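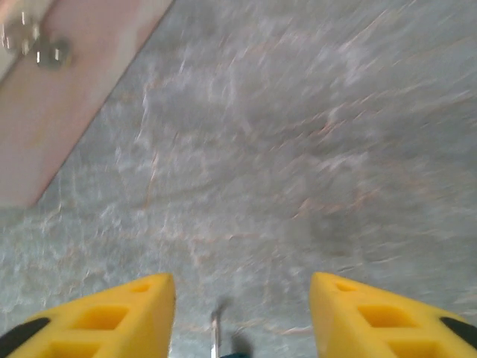
**Festby sets aside next year's equipment money for two robot arms, and shares the planning sheet**

11th March

I've spent most of the winter with a spreadsheet open, so I'm very happy to be writing this one! Festby, our stone worktop and fittings workshop, has agreed the budget for 2 robot arms to help with handling and sorting at the benches. The order goes to Kariuki, who will supply the arms, the grippers and the first year of servicing.

I'm Faraji Temba and I look after equipment buying here. We're a firm of 40 people and we've never bought anything like this before (our last big purchase was a bridge saw, and you don't have to teach a bridge saw anything). So we went slowly. We had an arm on trial at our Trovby site for 12 weeks before anyone signed a thing, and I'd say to any small workshop - ask for a trial, and ask for a long one.

What did we learn? Mostly that the arm is the easy bit to price. The quote for it came back in a day. Then came the fingers, the pads, the mounting plates, the cabling, the guarding, the floor work, and the hours our own people would spend learning to run it. My first draft had one line for "extras". The final one has a whole page, and I'm rather fond of it.

Fingers got a line to themselves. I've put them down as something we'll use up and replace, like saw blades, with £600 a year for spares and pads. If we don't spend it, lovely, it rolls over into training.

Polished stone needed some thought too. It's shiny, it's patterned and it shows every mark, so we asked each supplier to quote for work on our own surfaces with our own fixings. Two of them would only show us their standard bench, and that made the shortlist a good deal shorter.

Wen-hsiung Liu, our production manager, was the hardest person to win round and ended up writing half of the plan. "I wanted to see the servicing costs before I saw the brochure," he says. "Once we had those in writing I was happy to talk about what the arms could do. I'd still like a second set of cables on the shelf from day one." (He's getting them. They're on the page.)

No jobs are going as part of this. The plan pays for four of our bench staff to train as operators, with their shifts covered while they do it, and that money is ring-fenced.

Floor work at Trovby comes first, and the arms are due to be installed in June. We'll log running costs through Etach, the maintenance software we already use, and I'll happily share the figures with other workshops once we have a few months of them.

The planning sheet is free to anyone who wants a copy. Ring the Festby office and ask for me, or for Wen-hsiung if it's a question about cables.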